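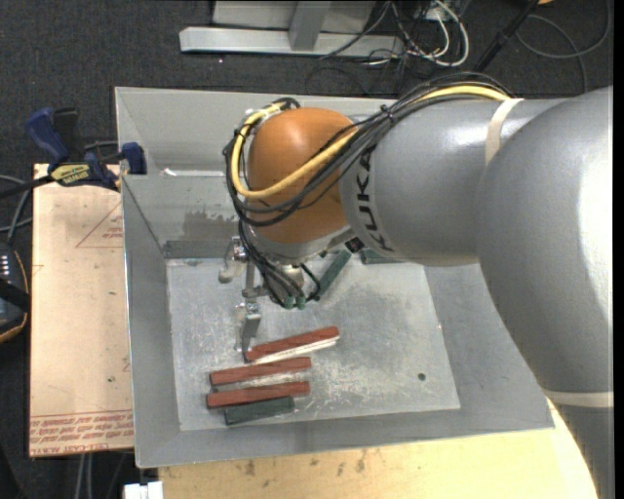 Welcome to the Brivorside block gallery! We've been sorting the old block collection since May, and it's a joy to see the colours together again. The long reddish-brown ones are my favourites - three of them lie nearly side by side in the grey metal bin, with a short dark green one just below. Look for the white strip along the top one, lovely against the red.

The full collection runs to 239 blocks, and more pictures from Leltano go up soon.

Page updated 21 Feb 2025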